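Sernora Hand-Held Gripper: Build FAQ

Last updated Aug 24, 2022
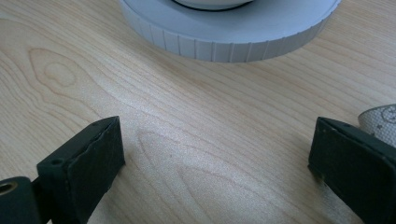

Gripper open over the bench, white ribbed round piece at the back.

What is Sernora?

Sernora is a hand-held two-finger gripper with a camera on it, built in the shared workshop at Strickland. You carry it by hand and pick things up with it, and the recording is used later to train the arm, which is a separate build called Pukum. You do not need Pukum to build or use Sernora.

Can I build it at home?

Yes. You need a printer, a soldering iron with a tip for threaded inserts, and a small set of hex drivers. If you don't have a printer, the Strickland workshop prints sets on request.

Which color should I print the fingers in?

Any dark, matte color. We use dark green. Shiny filament throws reflections into the video, and a very light color gets lost against a pale table like ours.

How do the brass inserts go in?

With heat, straight down, slowly. Stop when the brass is level with the plastic. If one goes in crooked, warm it again and push it upright with something flat. Let the part cool before you put a screw in it. Pulling a bad insert out usually ruins the hole, so print a spare mount first.

What are the pads made of?

We buy ours as sheet under the shop code Brirkeo 40. Any thin, grippy sheet with a matte face will do. Cut both pads from the same piece.

How long do pads last?

We check them every 500 grasps. A little wear along the upper edge is fine. Change both pads when one starts to lift from the finger or when smooth objects begin to slip.

What should I practice on?

Start with something round that has a ribbed edge, like a wide lid. The ribs give the pads something to hold. Move on to cloth after that — it folds under the fingers and takes more patience.

The fingers don't meet evenly. What now?

Loosen the screws on both fingers, close the gripper on a flat piece of card, and tighten again a little at a time. If there is still a gap at the tips, check for a blob of plastic behind the finger.

Does the table matter?

Less than the light. Wood grain has not caused us any trouble. Hard shadows have, so use a soft light from above.

Are older recordings still usable?

Recordings from number 231 on are fine. Earlier ones were made before we moved the camera mount in April and should be kept in a separate folder.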